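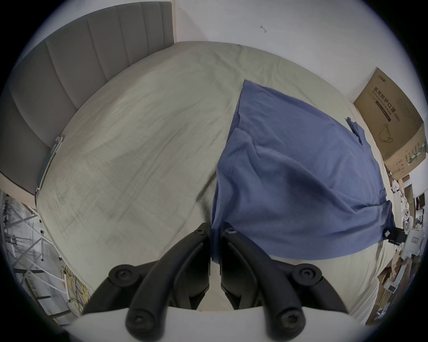 Ticket 1484 was opened by Nadège Marchal, second-year instructor for the technical writing sequence at Odgate, under the category "Course site / student submissions." Her students are writing assembly and care instructions for household furniture this term, and each team turns in a draft. The bed in the picture has a grey upholstered headboard with tall vertical panels and a pale fitted sheet with a lot of creases in it. The bed frame team's draft does not display correctly on the course site. When Nadège opens the draft in the review tool, the numbered steps start over at 1 after every figure, and the peer comments are attached to the wrong steps.

Status: Closed
Priority: Normal
Assigned to: Loïc Leblanc, instructional technology
Product: Clinusness review tool, course site plug-in

Original message from requester

Hello. I have a problem with student drafts in Clinusness. The students write in the word processor and upload the file. In the file the steps are numbered straight through. After the upload, the numbering restarts each time there is a figure between two steps. So a reader sees step 1, step 2, step 3, the figure, then step 1 again. The peer reviewers left comments like "step 7 is unclear" and there is no step 7 on the page anymore. Some comments have also moved up the page and now sit next to the parts list.

It was not like this in the fall. I have not changed the assignment settings. I need the comments to be right before conferences, as the students get credit for responding to each one in their revision memo. Please do not delete the drafts to fix it.

Nadège Marchal

Reply, Loïc Leblanc

Thanks for the detail. Drafts won't be touched. A few things I need:

Which section is this in, or is it all of them?
Were the files uploaded as word processor files or as PDF?
Did any team use the course template, or did they start from a blank file?

Reply, Nadège Marchal

Both sections. Word processor files, as the assignment asks. I think most teams used the template. The lamp team says they started from blank and their numbering is correct. I had not noticed that until you asked.

Work log, L. Leblanc

Made a copy of the bed frame draft in the sandbox course. Uploaded it with the same settings as the live assignment. Numbering restarts after each figure. Reproduced.

Uploaded the lamp draft with the same settings. Numbering is correct.

Compared the two source files. In the lamp file the steps are a normal automatic list and the captions are plain paragraphs. In the bed frame file the captions use the "Figure Caption" style from the template. That style is set to outline level 2. The plug-in reads anything with an outline level as a heading and begins a new list under it.

Checked the template history. The caption style was body text until the template was revised in February so that captions would show up in the navigation pane. The fall drafts were written on the old version. That matches what the requester reported.

Changed the caption style in the sandbox copy to body text, saved, uploaded again. Numbering now runs straight through. Comments can't be tested this way because a new upload starts with no comments.

Reply, Loïc Leblanc

The cause is the caption style in the course template. It has an outline level, and Clinusness treats it as a heading. I've corrected the template on the course site. Any draft started from it now will be fine.

For drafts that are already in, please hold off on asking students to upload again. A new upload replaces the page and hides the comments made on the old one. I'm asking the vendor if the pages can be rebuilt in place.

Message to vendor (Hunditz support)

We have student drafts in which a caption style with an outline level was read as a heading. Lists restart and comment anchors have shifted. Can you rebuild the pages from the stored files with caption styles treated as body text, and keep the comments? Two sections, one assignment. Sample file attached, student names removed.

Reply from vendor

Yes, this can be done on our side. Comments are stored with the text the reviewer highlighted, so the rebuild will place each one by matching that text. A comment made without highlighting anything has nothing to match and will go to the top of the page.

Work log, L. Leblanc

Rebuild run on both sections overnight. Checked every draft in the morning. Numbering correct in all of them. Comments are back beside their text, except 4 that had no highlighted text. Those are at the top of the page as the vendor said. Sent the requester the links.

Reply, Nadège Marchal

I moved the four by hand with the reviewers' help. The numbering is good. The Seppälä file, which is the sample set of instructions I show in class, still has the problem. Is it in a different place?

Reply, Loïc Leblanc

It is. The sample sits in your course files, outside the assignment, so the rebuild skipped it. There are no comments on it, so you can fix it yourself:

1. Open the file and click in any caption.
2. Right-click "Figure Caption" in the styles list and choose Modify.
3. Under Format, Paragraph, set the outline level to Body Text.
4. Save and upload it over the old one.

Reply, Nadège Marchal

Done, and it works. You can close this.

Resolution

Template caption style set to body text. Existing drafts rebuilt by vendor. Added a line to the template notes: do not assign outline levels to captions or table titles. Instructors who keep their own copy of the template need to make the same change in that copy.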